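Plorncombe Masters Swim Board > Meets and Rules > Sleeved suits at the Dralton open water meet?

noura_g
Hi all, hoping somebody has been through this before. I've entered the 900 meter swim at Dralton in May (my first one, I'm so excited!) and I swim in a full-length suit with long sleeves and a fitted swim hood. It's regular textile, no rubber, no floaty panels. The entry form says "sleeveless suits to the knee unless approved" and then doesn't say who does the approving or how you ask. Has anyone here worn sleeves at that meet? I'd rather sort it out now than be standing on the dock at 7 a.m. having a discussion.
Noura Ghanem

MurrayBoychuk
Welcome, Noura, and good for you for entering. I marshaled at Dralton for a few seasons, and what we did was take the suit in hand at check-in, feel the fabric, and wave the person through. That said, I'll be the grump here and say I'd like the rule to be the same for everybody. If sleeves are fine then sleeves should be fine for the lady with religious reasons and for the fellow who burns in ten minutes, and it ought to be printed on the form. I don't love approvals that depend on who's holding the clipboard that morning.

khang_t
Murray, I see where you're coming from but I don't agree that it has to be all or nothing. Plenty of meets keep the standard rule and let the referee make an exception on request, and the sky hasn't fallen. Textile sleeves slow you down anyway! I tried a long-sleeved top for a whole summer and my shoulders felt like I was dragging a wet bath towel. Nobody is getting an advantage out of it.

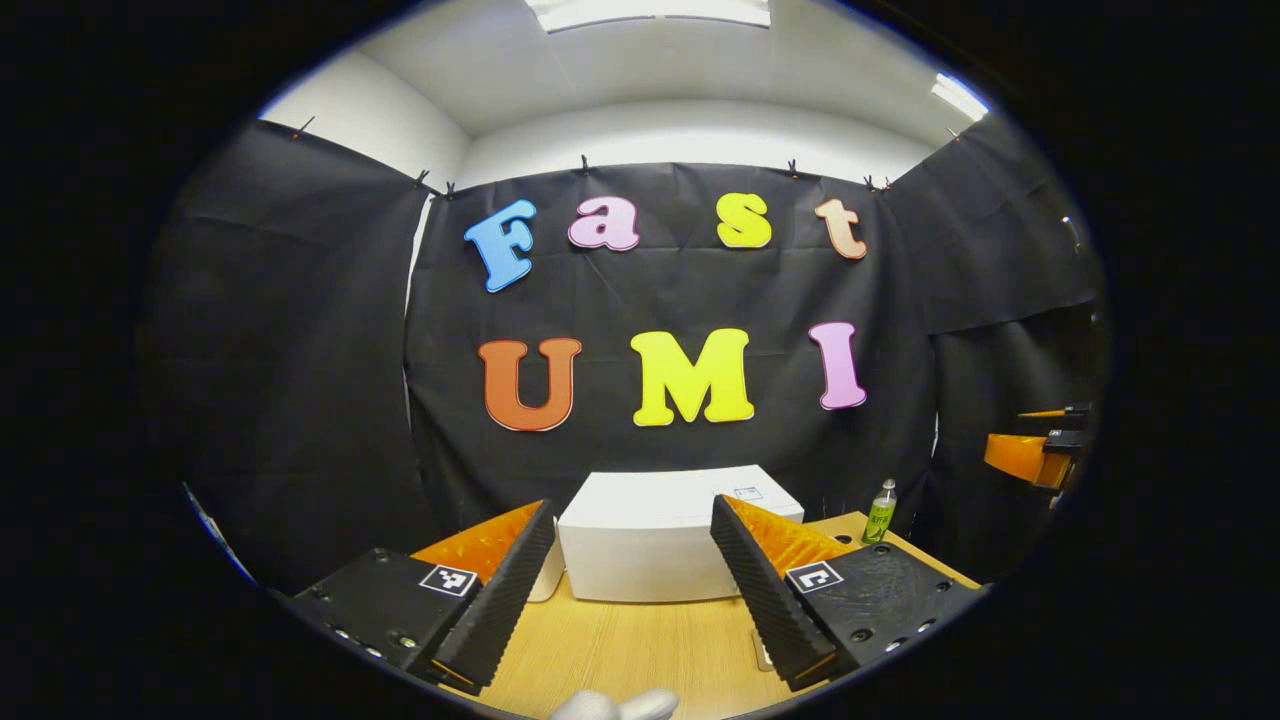 Bayu Sinaga: I'd check the hood before I worried about the sleeves. Our lake swims want the bright race cap on the outside so the kayaks can spot you, and a cap over a hood can creep up and pop off. Try it in the pool first, with some hard turns.

noura_g
Oh, that's a really good thought, Bayu, thank you. I've only worn the hood by itself. I'll borrow a cap from my daughter and see how it goes.

MurrayBoychuk
Khang, my beef was never about speed. It's about a new swimmer having to write in and ask permission when the next person doesn't. But I'll grant you a yes by email beats no rule at all. Noura, write to the referee, attach the fabric label, and bring a printout.

noura_g
Emailed them tonight with the label attached. Will post when I hear back, and if anyone wants company for the warmup I'm in the 16 minute wave!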